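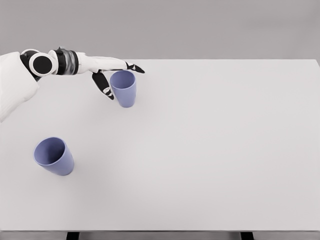

Simulation view of the cup task: one cup upright under the hand, the other tilted.

Call for participants: skeptical observers for a robot demonstration day

Stismont is opening its doors on September 23, 2020 so that people outside the company can watch the Flultov arm handle cups, first in simulation and then on a real bench. We are looking for six people to sit through the whole thing and write down what they think of it.

I run the observer group and I don't work for the robotics team. I have been to plenty of these days. The lights are good, the arm does its trick, everyone claps, and the visitors go home without having seen a second try. The team tells me the software has been through 1000 simulated runs. Fine. A clean white table with two cups on it is a long way from my kitchen counter, and I would like some company in saying so.

Who we want

People who handle cups, plates or glassware for a living, or used to. Cafe staff, dishwashers, hospital kitchen workers, caterers. You don't need to know anything about robots. If you have written marketing copy for a robotics firm in the past year, please sit this one out.

What you will do

Watch the simulated runs on a big screen for the first part of the morning. Ask for a run to be repeated if you missed something. After the break, move to the bench in the Nugroho building and watch the same task with real cups. You may bring a cup of your own, and Irfan Hartono has agreed that the arm will be tried on it - chipped ones welcome. Fill in a form after each part. The forms go to me, and the team gets them only after everyone has left.

What you get

$113 for the day, lunch, and a copy of the final write-up with your comments unedited. Travel is not covered, which I argued about and lost.

What we can't promise

That the bench session will start on time. That it will look anything like the simulation. Qistina Siregar, who is running the bench, says it will be close. I have asked her to define close and am still waiting. An earlier open day in February ended after the screen part, and I have been told this one will not.

To apply

Send a short note to Saodah Sumampouw at the Clollineck front desk. Tell us what work you do or did, and one thing a machine was supposed to make easier for you and didn't. No resume needed.

Faizal Harahap
Observer group, Stismont open day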